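Home | About | Products | Newsroom | Careers | Contact

Siltico to Move Dry Goods Packing to New Site in Flirkby

October 5, 2020
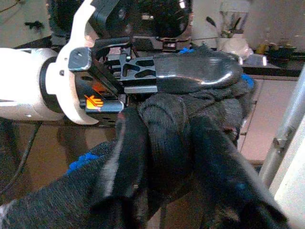

FLIRKBY – Siltico, a packer of rice, beans, lentils and other dry goods, said today that it has signed a lease on the former Carvalho warehouse and will move its packing work there by the end of December. The company will keep its offices on the north side of town.

The new site has 194 parking spaces and a rail spur that was last used by the previous tenant. Siltico plans to bring in bulk rice by rail once the spur has passed inspection. Until then, all deliveries will continue by truck.

All current packing employees have been offered jobs at the new site at the same rate of pay. The company also expects to hire 29 people before the move is complete, mainly for the evening shift. Openings include line operators, forklift drivers and quality inspectors. Applicants for forklift positions must hold a current certificate. Training for line operators is paid and lasts two weeks.

The Cada line of canned soups is not part of the move. Cada products will still be made at the existing cannery, and orders for them should be sent to the same address as before.

Retail and food service customers do not need to change their account numbers or order forms. Siltico will build up stock ahead of the move so that standing orders can be filled while the lines are being set up. Customers who pick up their own orders should use the current loading dock until they receive written notice of the change. Pickup hours at the new dock will be posted on the customer page.

The factory store will close for two days during the move and reopen in the front part of the new building. Gift cards and coupons will remain valid. The store will carry the same bulk bins and bagged goods, along with Cada soups by the case.

Siltico packs dry goods under its own label and for grocery chains and distributors. The company is privately owned.

Press questions may be sent to the Siltico communications office through the Contact page. Job applications are accepted through the Careers page only.

Recent News
Factory Store Extends Saturday Hours
Cada Adds Low-Sodium Lentil Soup
Siltico Updates Pallet Labeling Guide for Distributors
Holiday Order Deadlines for Food Service Customers

Copyright 2020 Siltico. All rights reserved. | Contact | Back to top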